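Arm at the sorting bench next month, what happens to our jobs?

Asked by Leen Darwish in Work & Workplace
3 answers

I work at Pevham, we pack small toy sets and play kitchen pieces. There are 9 of us on the bench in my section. In May the company is putting in a robotic arm from a supplier called Plaline to do part of the picking from trays. The supervisor says no one is being let go, but the meeting lasted ten minutes and I came out with more questions than I went in with.

On a normal shift the bench does 1000 sets. I don't mind the work but my wrists are bad by the end, so part of me is glad. What I want to know from people who have been through it:

Does the bench end up with fewer people?
Who deals with the arm when it stops?
Does the target go up?

I'm not a technical person. Please keep it simple.

3 answers

Hicham Farouk
Marked helpful

We had one put in at Sfeir two years ago, also small parts from trays. I was on the bench then and still am, so this is from the bench side.

Fewer people: yes, in the end. No one was fired. Two people left on their own and were not replaced, and one moved to receiving. If your supervisor says no one is being let go, ask what happens when someone quits. Those are separate questions and ours only answered the first one.

When it stops: you do, unless they write it down differently. For the first few months ours stopped for small things. A part rolled against the rim, or two parts were touching, or a cable had pulled tight. A technician came by once a week, and the rest of the time whoever was closest cleared it. That person still had their own count to make. We complained and after a while the stops were logged and taken off our numbers. Ask for that before it starts.

Target: ours went up, but later. It was 600 for the first stretch, lower than before, because everyone knew it would be slow. Then it went back to the old number, then past it. Get the date of each change if you can.

My hands are better than they were. The work is more standing and watching, and some days that is harder on me than picking was. We asked for stools and got them.

Things to ask for in training, from what I wish I had known:

1. Where the stop button is, and whether you are allowed to press it without asking. We had people waiting for permission while a part got crushed.

2. What the gripper has trouble with. Get them to run your own parts and stand there while they do it. Bumpy and round pieces, like toy fruit, are a different job from a flat block. Look at where the cables go too, over the tray and over the parts, because you will be reaching in there.
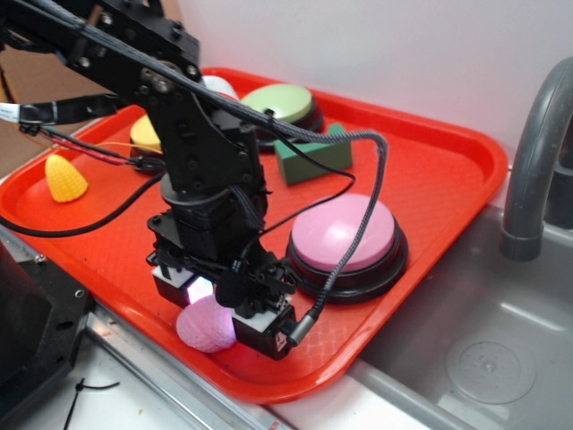

3. Who is allowed to reach into the tray and when. At our place the arm has to be stopped and the light on the panel off. It was a verbal rule until somebody got a knock on the hand. Now it is on the wall.

4. Whether the person who learns to reset it gets paid for it. I got a small raise, but only after I asked twice.

Fouad Salameh

They always say no one is losing their job. Start looking now.

Ezequiel Alcaraz

I do setup for a different company, so take this from the other side. Most of what Hicham wrote matches what I see. I would add that the first weeks go much better when somebody from the bench is in the room. We set the tray layout from a drawing, then a packer tells us the parts never arrive like that and we redo it. Tell your supervisor you want to be there. It is also how you end up as the person who knows the machine.

On the target, ask if they are counting sets finished or picks made. The screen will show picks and it looks like a big number. One place had 118 picks on the board before lunch and had hardly closed a box.

Comments

Leen Darwish: Thank you, the stops being logged is something I would not have thought of. I asked today and the supervisor wrote it down. No answer on the replacement question yet.

Mireille Saliba: Same thing coming at Zillo. Did they say if the training is on paid time?

Leen Darwish: Paid, but after the shift.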